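Planning a Bench Robot for Computer Teardown: What to Buy First and What to Leave for Later

Posted in Workshop Tips, 25 January 2019

We refurbish desktop computers at Flaketti, and for the past year a lot of the mail has been about robot arms. People have seen one pulling memory or drives and want to know what it costs to put one on their own bench. The price of the arm is the part that's easy to look up. The rest of the list is where small shops run out of money, so most of this page is about the rest of the list.

Write the job down before you ask for a quote. One page is enough. Put down which machines you take in, which parts come out of them, in what order, and where each part goes afterward. If you handle many different case styles, say so at the top. A supplier who reads "computer disassembly" will quote you for something very different from a supplier who reads "memory modules and add-in cards out of mid-size desktop cases, side panel already off."

Leave the side panels and the dust to a person. Panels are quick to do by hand and every maker uses a different catch. Paying for an arm to open cases is the fastest way I know to double a budget.

Measure the tightest spot

Suppliers like to talk about reach and payload. For this work payload hardly matters. A memory module weighs next to nothing, and a hard drive is well within what a small arm can lift. What matters is how wide the gripper is at the fingers and how wide it is farther back.
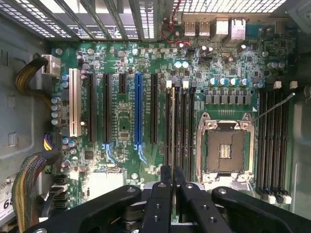
Clearance is the number to get from every gripper supplier in writing. Ask for the width at the fingertips, then the width at the body, then how deep the fingers go before the body starts to touch things. On a board with a bank of memory slots on each side of the CPU socket, the fingers may fit between the slots while the plates behind them spread well out to both sides. Those plates have to clear the case wall, the capacitors and whatever cables are plugged in along the edge. Make a cardboard cutout at full size from the supplier's drawing and lower it into your worst case by hand. We rejected a very nice gripper that way and it cost us a cereal box.

Bring your worst case, too, and not your cleanest one. Ours is a tower with the power cable crossing over the board.

Check latches as well. Memory slots have end latches, and expansion slots often have a small retention clip at one end. If you want the arm to release a card, the gripper needs a finger thin enough to press that clip, or you need a second tool. Put the second tool in the budget now. A tool changer added later usually means new mounting plates and new cable routing.

Comparing quotes

We got gripper quotes from Heo and from Tovenance. Heo came in at $1359 and Tovenance at $1358. With a dollar between them, the price told us nothing, so we went through the small print line by line. These were the lines that differed:

Fingers. One quote included blank fingers we could cut to shape. The other included a finished pair and charged for blanks.

Cable. One cable was long enough to run up the arm with slack. The other stopped at the wrist and needed an extension.

Mounting plate. Check the bolt pattern against your arm. An adapter plate is cheap, but it adds length below the wrist, and that changes how close you can get to the board.

Repairs. Ask where the unit is sent and who pays the freight. Ask if you can get a loaner.

Delivery. We were told 13 weeks on one of them. If your plan depends on being up and running by the end of December, order by the end of summer.

Ask for an itemized quote every time. If a supplier sends one lump sum, write back and ask for it split out. You can't compare a lump sum to anything.

The table and the fixtures

Buy the table before the arm. A slotted aluminum top costs more than a steel bench, and it's worth the difference if you expect to move things around in the first months. You will. Clamps and fixtures slide along the slots and you can lock them down where you like. With a drilled steel plate, each change of mind is another hole.

Check that the table doesn't rock with a full case on it and somebody leaning on the corner. Add bracing or bolt it to the floor. An arm on a wobbly table will be blamed for missing its target when the fault is underneath.

Fixtures are the most underbudgeted item on the list. Every part the arm picks up has to be put somewhere, and if the part has to be picked up again it must be put down the same way each time. That means pockets, posts and slots cut or printed to size. Plan for at least 2 rounds of fixtures. The first set teaches you what you forgot. Use cheap printed plastic for it and hold the money for machined ones until you've run real machines for a while.

Cameras and light

Plan for a camera close to the work and another one that sees the whole table. The close one is for lining up on a slot. The wide one is for finding out what went wrong afterward, when a module is on the floor and you want to know how it got there. Neither has to be expensive for this sort of job.

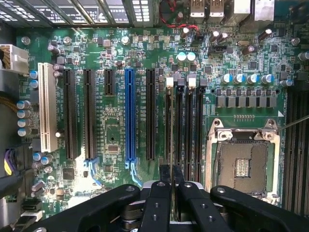 A reader wrote in after our last page on this to say that his shop spent its camera money first and had nothing left for lighting, and that bare metal inside the cases threw back so much glare he ended up taping tracing paper over a desk lamp. His advice was to price the lights before the camera, and to try them over an open case in the room where the machine will stand, with the overhead lights on.

I agree with him on the order. Diffused light from more than one side does more for a small camera than a better lens does. Put a line in the budget for it, and another for brackets, because something always has to be mounted at an odd angle.

Also think about how much variety the camera has to cope with. Boards are not all laid out alike, and even on one board the slots and latches can come in several colors. If your supplier's software has to be taught each board, find out who does the teaching and how it's billed. We do ours in-house with a spreadsheet of board models and a note beside each one. It's dull work but it can be done between other jobs.

Things that get left off the list

Guarding. Even a small, slow arm needs some thought about where hands go. Ask your insurer before you order, and get the answer by email.

Power and air. Electric grippers save you a compressor. If you already have air in the shop, price both.

Static protection. The bench, the fixtures and the gripper fingers should all be looked at if the parts are going to be sold again. For scrap boards we don't bother.

Spare fingers. They are the part that wears and the part that gets bent. Keep a spare set in the drawer.

Training time. Budget wages for the hours your people spend learning it. We left this out entirely the first time and the whole plan was off by a month's pay.

Scrap. You will damage some boards. Set aside a stack of dead ones for practice and don't let anyone sell them for metal until you're finished.

Laying out the work area

Before you bolt down the arm, lay out the table with the case where it will sit and the parts holder where it will sit, and move a stick with a weight on the end through the motion. Watch the cable. It should have enough slack for the arm to turn and not enough to catch on a fan or a drive cage. Then mark the outline of the case on the table with tape.

Keep the parts holder right up beside the case. Short moves are quicker and there's less chance of dropping something. Tall parts such as drives standing on edge need to be placed so the arm doesn't swing through them on its way back.

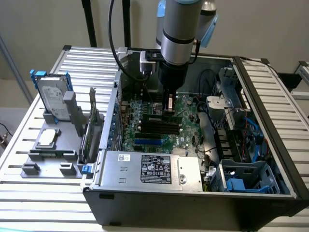
Open desktop case on a slotted table, with the parts fixture to its left and a hard drive standing upright in it.

If the case is going to lie on its side, decide how it gets held. Its own weight is fine for light pulls, but a stiff module can lift or shift the whole thing. Corner stops are cheap. Toggle clamps are better if your cases are all one size. Fonasetti sells a low clamp that fits under the rim of most cases, and we use those on the long side only, so the machine can be slid out without undoing everything.

Rent or buy

Renting is worth a look if you have one big batch and no idea what comes after it. Read the terms for gripper damage, which is often left out of the cover. If you buy used, ask for the controller's hours and for the teach pendant to be switched on in front of you. A used arm with no pendant is not a bargain at any price we've seen.

Start with one part. Memory is a good first choice if most of your stock uses the same kind of slot. Run that until it bores everyone, then look at what's left in the budget and decide about cards and drives.

Our blank planning sheet is on the downloads page, under Benches. It prints on a single letter-size page, and there's room on the back for the supplier's answers.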